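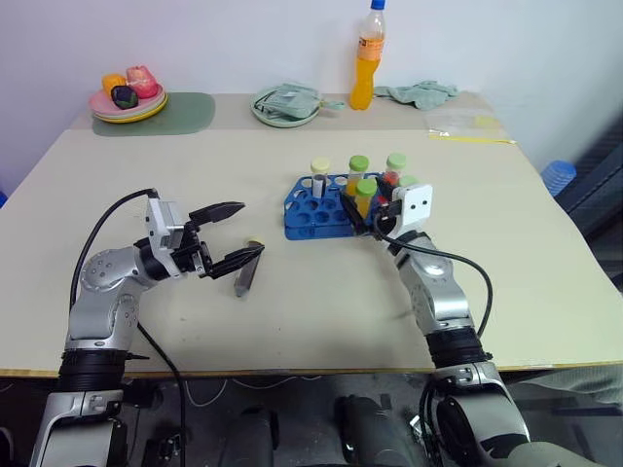
*Blue rack, most of the holes still free.*

11/2/21

So I've finally started sorting out the spice cupboard, and I have Opinions. It began with a jar of cumin that went out of date before we moved into this flat (we've been here six years!) and ended with me sitting on the kitchen floor, sneezing, surrounded by lids.

My trouble is that I buy spices for one recipe and then forget I own them. There were 2 bags of fennel seeds in there, both opened, both held shut with the same sort of peg. Sumac I'd been hunting for since the summer. A tin of something brown with no label that smelled a bit like Christmas and a bit like shed – I've kept it, don't ask me why.

I rang Elaheh Ranjbar for advice, as she's the best cook I know, and she told me to smell everything and bin whatever smelled of dust. That got rid of more than I'd like to admit. She also says to buy whole seeds and toast them in a dry pan just before you want them, and keep the ground stuff for emergencies. I did it with coriander last night for a lentil soup and oh, the difference! It smelled like oranges. I'd been using the sad grey powder all this time.

The paprika has been a bit of a puzzle. I had sweet, smoked and hot all in matching jars from Gravo, which looked lovely on the shelf and meant I put hot in the goulash twice. They've got masking tape on now, with the name and the month I opened them in biro. Very ugly, very useful.

What I haven't solved is where it should all live. At the moment it's right over the cooker, in the steam, and I know that's wrong, but the only other cupboard is full of mugs. I suppose some mugs will have to go (not the one with the heron). I'm giving myself until the end of November.

If anyone has a good use for a lot of fennel seeds, leave me a comment. I've already tried the bread.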